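Bin picking, part four: cables, tape and a slower wrist

I got back to the bin in March after leaving it alone most of the winter. When I stopped, the arm could reach into the left half without trouble and would fault out about one time in three on the right half. I had blamed the path planner for that. It was the cable bundle.

The arm is a used KUKA that four of us went in on at the Holovko workshop. It came with the controller and a pendant with a cracked corner, and no tooling. The gripper and its bracket are ours. So is the cable routing, and that has been redone more often than any other part of the build. Every time the wrist turned past a certain point, the loop pulled tight and the drive saw a load it didn't like.

Ostap Lytvynenko found it by standing next to the thing and watching for an evening while I sat at the laptop looking at plots. He had me jog the wrist by hand and stop when the loop went stiff. It went stiff at 138 degrees. My soft limit was set well past that. We cut the ties, gave the loop more slack on the near side, tied it up again and got the travel back. The slack now hangs lower than I'd like when the arm is down in the bin, so I added a keep-out zone along the rim and told the planner to come in steeper.

The other change was holding the bin still. I used to rely on its weight. Then the gripper would touch a wall on the way out, the bin would shift a little, and every pick after that was wrong by the same amount. I spent most of an afternoon recalibrating before I thought to check the bin itself. Now it's clamped at a corner, and there's blue tape on the tabletop. If I ever need the table for something else I can put it all back without measuring again. 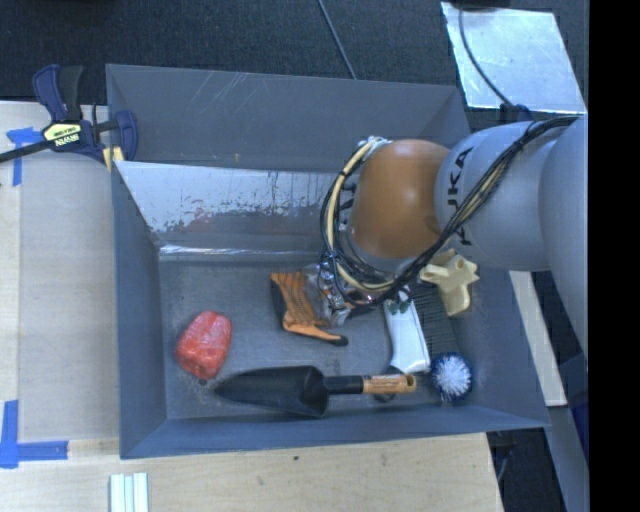
I don't use blocks or cubes for testing anymore. Blocks are easy, and after a few days you are mostly tuning for blocks. I go through the drawer under the bench and the garden shelf at home and take whatever has a different shape or surface. Soft things are hard because they fold when the fingers close. Clear plastic is hard because the depth image has holes where the plastic should be. A garden trowel is fine if the grasp lands on the handle and bad if it lands on the blade — the thing swings and drops.

The software is split in two. Dekine is what I call the part that looks at the depth image and suggests grasps. Mikisura is the part that takes a grasp and decides whether the arm can get there. They were one program until last fall and I couldn't debug it. Now they talk over a socket and I can replay a bad suggestion as many times as I want with the arm powered off.

Numbers, for the people who asked. I ran 400 attempts with the new routing and the clamp on. The success rate was 76 percent, counting a pick as good only if the object made it over the rim and stayed in the fingers. Most of the failures were Dekine choosing a spot next to a wall, where one finger has no room to go down. The sloped back wall is the worst for this. It's shiny in places and the depth readings there jump around. I tried dulling it with a scouring pad and gave up.

There were 2 wrist faults in the whole run, both early, before I turned the wrist speed down. I've left it slow.

Next is a wrist camera mount. I have a bracket drawn up, but it puts the connector right where the loop comes around, so the routing will probably have to change again. Ostap wants to run everything through a sleeve. I'd like to try a spring return first, and we have the parts for that already.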